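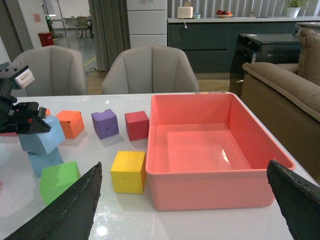 Foam blocks and an empty salmon-pink bin on a white table.

Skorkura toy library loans

Anonymised lending records from the Skorkura toy library, with a catalogue of the items lent. Version 2.

Contents

loans.csv: one row per loan, 3674 rows
items.csv: one row per catalogue item, 600 rows
branches.csv: one row per branch, two rows
parts_log.csv: free-form notes on missing and replaced parts
CHANGES.txt: differences between versions
LICENCE.txt

All files are UTF-8, comma separated, with a header row. Line endings are LF. Fields containing commas are wrapped in double quotes. Dates are YYYY-MM-DD. Empty fields mean the value was not recorded, except in date_in, where an empty field means the item was still on loan when the export was made.

Background

Skorkura lends toys, games and play equipment to families and childminders from two branches, Irbridge and Amarasinghe. Until the current lending software was brought in, each branch kept its own card index. The Irbridge cards were typed up by Kasun Sarkar and Rafsan Saha. The Amarasinghe cards had already been entered in a spreadsheet, and Bhavana Kotian mapped its columns to the ones used here. The software export covers everything after the changeover. The column source in loans.csv says which of the three a row came from: card, sheet or export.

Columns in loans.csv

loan_id: integer, unique, not in date order
item_id: key into items.csv
branch: I or A
date_out: date the item left the branch
date_due: date it was due back
date_in: date it was returned
renewals: integer, zero if none
borrower_type: family, childminder, group or unknown
complete: y, n or empty; whether all parts were present at return
source: card, sheet or export

Borrower names, membership numbers and postcodes were removed before the files left the library. There is no stable borrower key, so repeat borrowing cannot be studied with this release.

Columns in items.csv

item_id: text, branch letter followed by a serial number
title: as written on the shelf label
category: see below
age_from: lowest age in years advised by the maker
parts: number of parts when complete, empty if the item has no loose parts
bag_or_box: bag, box, bin or none
withdrawn: date of withdrawal, empty if still in stock

Item identifiers are never reused. If an item moved from one branch to the other it keeps its original letter, so the first character of item_id should not be taken as its current location. Use the branch column in loans.csv for that.

Categories

building: blocks, bricks, magnetic tiles, marble runs
puzzle: jigsaws, inset trays, shape sorters
pretend: kitchens, dolls, tools, dressing-up clothes
outdoor: ride-ons, balls, sand and water trays
game: board and card games
music: percussion, keyboards
sensory: lights, textured mats, weighted items
other: anything else

Each item has a single category. Soft blocks were filed under sensory at Amarasinghe and under building at Irbridge. In version 2 they are all under building. The original value was not kept.

Parts counts

The parts column was checked against the shelf label, and against the item itself where the item was in the branch during the check. Gayan Nanayakkara did this at Irbridge and Bhavana Kotian at Amarasinghe. The container counts as a part only if the label says so. Instruction sheets are not counted. Items withdrawn before the check have the figure from the label.

The complete flag depends on who was at the desk. On card rows it is often empty, and an empty value does not mean the item came back whole. Rates of loss worked out from card rows will be too low. Please report card, sheet and export rows separately if this column is used.

Known problems

Some card rows have a date_out that falls on a day when the branch was closed. These were left as written.

Renewals were not noted on the Amarasinghe spreadsheet. The field is empty for all sheet rows, and should be read as missing, not zero.

In January of each year both branches close for stocktaking. Loans due in that month were extended by hand, and the extension does not appear in renewals or in date_due. Late returns in January are therefore overstated.

Titles contain spelling variants of the same product. They have not been merged. Matching on title alone will split some sets and join others.

Three-way ties between source, branch and borrower_type make simple comparisons between the branches unsafe. Childminders were recorded as families on the older Irbridge cards.

Checks

The script check.py reads the four CSV files and tests that keys are unique, that each item_id in loans.csv is present in items.csv, and that date_in is not earlier than date_out. It needs Python and no other packages. Run it from the top folder:

python check.py

It prints one line per failed test and exits with a non-zero status if there are any. The released files pass.

Changes in version 2

Soft blocks moved to building.
Column bag_or_box added.
Duplicate sheet rows removed.
Day and month swapped back on sheet rows where date_in came before date_out.

Licence and contact

The data may be reused with credit to the Skorkura toy library. Hosting is provided by Plallell. Corrections should go to Burgi Plattner through the issue tracker, quoting the loan_id or item_id.

Last updated July 24, 2026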